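**Four pairs, one shelf: heels out or toes out?**

**ymshen** — 7:20 pm

Clearing out the hall closet and lining up the shoes before they go back in.
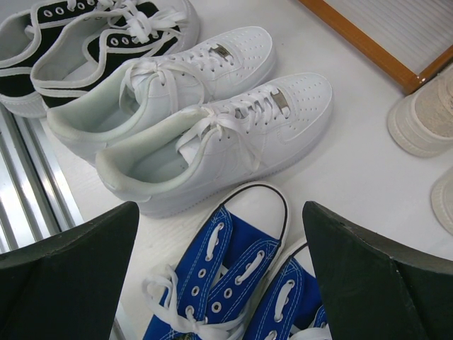
White low-tops in the middle, black-and-white canvas ones up in the corner.

The shelf is one of the Flomitz ones, 5 inches high at the front. Do you store them heels out or toes out? And do the laces stay tied?

**maxi_ocampo**

Toes out. You can tell which pair is which, and you grab them by the tongue.

**tapia972**

Disagree. Heels out. Toes get kicked when they hang over the edge, and white ones show every mark. Those perforated toes are a pain to clean too, I use an old toothbrush.

**maxi_ocampo**

Only if your shelf is too shallow. Mine is deep enough and I've had no trouble.

**hieu.m**

One heel out, one toe out. Saves up to 20 percent of the width on my shelf. Looks odd but all my pairs fit.

**tapia972**

And then you turn one around every morning. No thanks.

**CelesteM**

Untie the laces and tuck them inside. Bows that size will catch on the pair next to them. I'd do that before worrying about which way they point.

**ymshen**

I don't want to retie them every time. Might tuck just the loops in. Trying heels out first, the shelf is right by the door and things do get kicked there.

**maxi_ocampo**

Fair enough. Measure the depth before you buy a second one — mine came in two sizes.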